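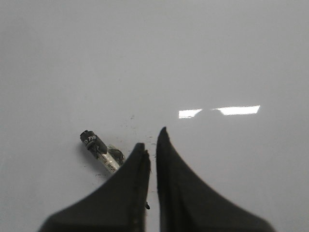

Warum wird der Sauerteig nach dem Umzug in die neue Backstube so viel schneller sauer als vorher?
Wahrscheinlich wegen der Temperatur in der Nacht. Der alte Raum kühlte bis zum Morgen stark ab, der neue bleibt warm, und die Essigsäure und Milchsäure haben mehr Zeit zu arbeiten.

Werkstattbuch, 23. Juni

Heute habe ich die vier Ansätze von gestern Abend verglichen. Alle sind mit Roggenmehl 1150 von Renari gemacht, je 100 g Mehl und 100 g Wasser, nur die Menge vom Anstellgut ist verschieden. Ansatz 1 hatte am meisten Anstellgut und war schon eingefallen, als ich kam. Er riecht stechend, ein bisschen wie Nagellack. Ansatz 2 ist auch über den Höhepunkt. Ansatz 3 steht gut, mit gewölbter Oberfläche und feinen Rissen. Ansatz 4 ist noch zu jung, mild, fast süßlich.

Das heißt für mich: Mit Ansatz 3 weitermachen und die Reifezeit auf 11 Stunden lassen. In dem Rezept aus der alten Backstube stehen 16, das ist hier nicht mehr richtig. Bitte nicht mehr nach dem alten Zettel arbeiten, er hängt noch neben der Waage.

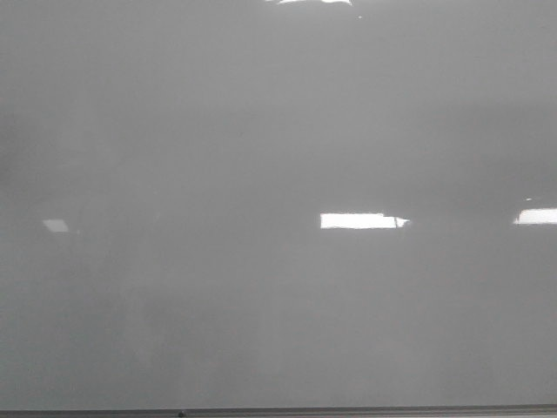 Der Zettel ist auch beim Salz falsch. Es steht dort 2,2 Prozent auf das Mehl, gemeint war aber das Mehl ohne den Anteil im Sauerteig. Wer das ganze Mehl rechnet, bekommt ein zu salziges Brot - das ist im Frühjahr mir selbst passiert.

Probebacken am Vormittag: 3 Laibe aus Ansatz 3, im Desell-Ofen auf der unteren Etage. Anbacken heiß, dann fallend. Der Dampf geht dort schlecht weg, der Schieber klemmt wieder. Die Kruste ist darum matt geworden und nicht so kräftig wie ich wollte. Krume gleichmäßig, etwas feucht unter der Kruste, Geschmack rund. Beim Anschneiden waren die Laibe noch lauwarm, deshalb sage ich zur Feuchtigkeit erst morgen etwas Sicheres.

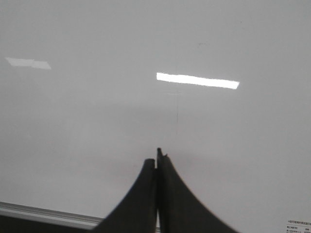

Helle, glatte Fläche mit Spiegelung vom Licht.

Offene Fragen:
Das neue Mehl von Pelupessy nimmt mehr Wasser auf als Renari, aber ich weiß noch nicht, wie viel. Einen Sack habe ich angefangen, bitte das Datum auf den Sack schreiben.
Anstellgut im Kühlschrank: Es wurde seit mehr als 4 Tagen nicht gefüttert. Ich habe es heute zweimal aufgefrischt und beschriftet.
Thermometer von Devley zeigt im Teig einen anderen Wert als das alte Glasthermometer. Eiswasser-Probe machen, bevor man einem von beiden glaubt.

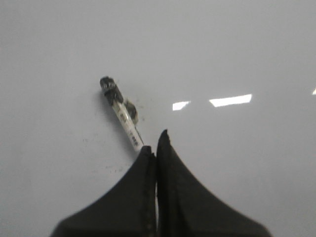
Tischfläche mit Stift.

Für morgen: Ansatz 3 wiederholen, diesmal mit kühlerem Wasser, sonst alles gleich lassen. Schieber am Ofen reinigen. Im August wird es in der Nacht noch wärmer, dann müssen wir das Anstellgut wohl noch einmal kleiner machen.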